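작업실 노트, 1월

오전 9시 시작. 안쪽 방 정리 이어서 진행. 오늘 범위는 기둥 주변 수납, 검은 장, 종이상자, 조명 점검까지.

1. 기둥 주변

기둥 옆 선반 위치를 두고 지난번에 적은 안 두 가지 중 A안으로 확정. A안은 흰 선반을 기둥에 붙이고 그 앞에 검은 장을 세우는 배치. B안은 장을 벽 쪽으로 돌리는 것인데 문 여는 반경이 통로와 겹쳐서 폐기. 통로 폭은 70 cm를 하한으로 잡음. A안에서는 하한을 만족하나 여유가 거의 없으므로 장 앞에 물건을 내려놓지 말 것.

선반 칸은 모서리가 둥글어서 각진 수납통이 끝까지 들어가지 않음. Skorby 소형 통으로 시험한 결과 뒤쪽 모서리가 걸려 앞으로 조금 튀어나옴. 통을 바꾸는 대신 부드러운 파우치로 대체하기로 함. 파우치는 Pritiren에서 주문, 수량 6. 도착 전까지는 칸을 비워 둘 것. 임시로 넣어 두면 그대로 굳어지는 경우가 많았음.

2. 검은 장

수평 재확인. 앞쪽이 약간 낮아서 받침 2개를 추가로 끼움. 받침은 Grorna 고무판을 잘라 쓴 것. 하중이 실린 상태에서 하루 지나면 눌리므로 내일 다시 잴 것. 상판 가장자리의 흰 라벨 또는 띠는 그대로 둠. 떼어 내면 접착제 자국이 남을 것으로 보이고, 제거제는 표면 재질을 확인한 다음에 쓸 것.

상판에는 화분 하나만 허용. 빨간 화분, 초록과 분홍이 섞인 잎. 품종은 확인하지 못함. 물은 장 위에서 주지 말고 개수대로 옮겨서 준 뒤, 물이 다 빠지면 되돌려 놓을 것. 장 내부에 종이류가 있어 누수가 생기면 손실이 큼. 화분 아래에 받침 접시를 둘지는 미정.

3. 종이상자

벽 쪽 갈색 상자는 개봉하지 않고 보류. 송장이 없어 내용물을 특정할 수 없음. Renji Kaneko에게 문의해 둠. 회신이 오면 보관 또는 반출 중 하나로 처리. 회신 전에 위에 다른 것을 쌓지 말 것.

상자와 벽 사이는 조금 띄울 것. 겨울에 이쪽 벽면 온도가 낮아 결로가 생긴 적이 있고, 작년에 같은 자리에 두었던 포장재 바닥이 젖어서 전량 폐기함. 습도계는 아직 없음. Eyvindsson 카탈로그에서 벽걸이형을 골라 가격만 받아 둠.

4. 조명

천장 형광등 기구는 왼쪽 것부터 점검. 점등 정상, 깜박임 없음. 작업면 조도는 측정하지 않음. 조도계 배터리가 방전되어 다음 회차로 미룸. 천장판이 골이 진 형태라 먼지가 골 사이에 남음. 마른 솔로 골 방향을 따라 털고, 아래쪽 작업대에 덮개를 먼저 씌울 것. 젖은 걸레는 얼룩이 번져서 사용 중지.

5. 소요 시간

장 이동과 수평 조정에 약 27분. 선반 시험 시간은 따로 기록하지 않음. 혼자서는 장을 기울일 수 없으므로 다음에 옮길 때는 반드시 한 명 더 부를 것. 바닥 긁힘은 기둥 아래쪽에 한 군데, 이번 작업 이전부터 있던 것으로 지난 노트에 위치가 적혀 있음.

6. 남은 일

- 받침 눌림 재측정
- 파우치 도착 시 칸별 이름표 작성. 글자 크기는 기존 이름표와 맞출 것
- 갈색 상자 회신 확인
- 조도계 배터리 교체 후 작업면 측정
- 습도계 구매 여부 결정
- 화분 받침 접시 치수 확인

선반 칸이 장에 일부 가려지므로 칸 번호는 위에서부터 매기고, 가려진 칸에는 자주 쓰지 않는 것만 넣기로 함.

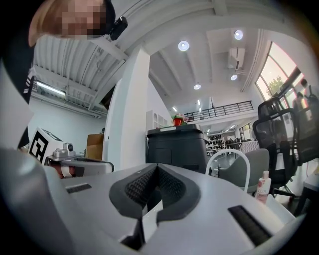
안쪽 방, 흰 기둥과 검은 장. 장 위에 빨간 화분.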